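News from the Gusley bench

Well, it's been a bumpy start to the year! Those of you who follow our brick-sorting cell will know we were hoping for a clean run of 298 before the open evening. We got as far as 20. Then the left arm stopped dead halfway to its tray and the right one, which hadn't been told, carried on and gave it a proper clonk on the wrist.

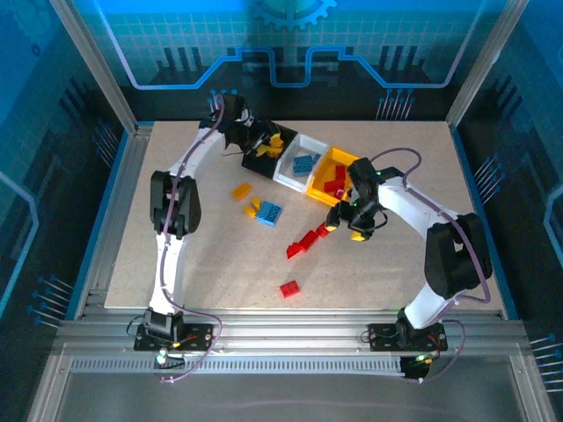

Shireen Moodley hit the stop button before I'd even put my tea down (thank you, Shireen). She and Themba spent the afternoon going through the logs and found the left arm had dropped off the network for 3 seconds. The software should halt both arms when that happens, but I'd switched that check off in December while I was testing something else and never put it back. My fault entirely, sorry all!

The check is on again and it now needs two of us to disable it. Until Themba has finished looking over the wrist joint we're running at half speed, so please keep the enclosure shut and don't restart anything after a stop without calling one of us over first.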